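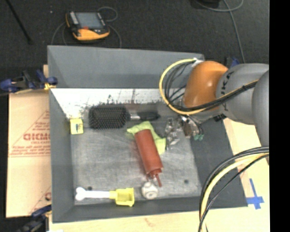 The picking cell at Flullby, with the gray bin clamped down and the arm reaching in.

Home News Workshop People Past Issues Contact

A cable, a hairbrush and a stopped arm: what we learned in February

Many of you have asked about the afternoon the picking cell went quiet, and since the version going around the Sinthorpe kitchen now includes smoke (there was no smoke!), I thought I would set it down properly, with the help of Femi Olatunji, who was standing at the cell when it happened and has been very patient with my questions.

The cell had been running its mixed-item trials for most of the month. If you haven't been down to see it, the idea is simple enough to explain over a cup of tea: a bin of odds and ends, all different shapes and all lying any which way, and an arm that has to work out how to get hold of each one. A hairbrush with its bristles up is a very different problem from a crumpled cloth or a bit of clear crinkly plastic, and the team picks these things on purpose to be awkward.

A little after 3 p.m. the arm went in low for an item near the wall of the bin, turned its wrist further than it usually needs to, and came back up with the cable loop snagged on the rim. It pulled for a moment, the force limit tripped, and everything stopped where it was, as it should. Femi pressed the emergency stop anyway, which is exactly what we ask people to do, and called Asabe Ogundipe over from the next bay.

Nobody was hurt and nobody was inside the marked area. What they did find, once the power was locked off, was a connector pulled partway out of its seat and a nick in the outer jacket of one cable, 15 millimeters long. Asabe went back through the log that evening and found that this was pick 309 of the run, and that there had been 2 smaller force warnings earlier in the day, both cleared from the pendant and neither written down. I don't say that to scold anybody. Clearing a warning and carrying on is an easy habit to fall into when the work is going nicely, and I have done the same with the light on my own dashboard for longer than I would like to admit.

So, the changes. The damaged cable has been replaced, and Adaeze Oyelaran has tied the bundle closer to the arm at the wrist end so there is less slack to swing about. She has also put a limit on how far the wrist may turn when the gripper is below the rim, which means a few items tucked against the wall will simply be left for a person to move. The pick rate has dropped a little. Lawal Danladi tells me he can live with it, and he was smiling when he said so, more or less.

The other change is for all of us who use the cell. Any force warning now goes in the log book before it is cleared, even if it seems like nothing, and a second warning in one shift means you stop and look over the cables with the power locked off. Check the connector at the wrist, and run your eye along the whole loop, including the underside. The bin clamps want a look at the same time, as a bin that has crept over puts its rim where the program doesn't expect one.

Chiamaka Osagie is running a short refresher on lockout and the pendant for anyone from Flullby or Porkthorpe who would like one, and you don't need to be a regular on the cell to come along. Put your name on the sheet by the workshop door. My warm thanks to Femi and Asabe for keeping their heads, and to Femi again for reading this through and taking out the part where I had the arm on the wrong side of the bin.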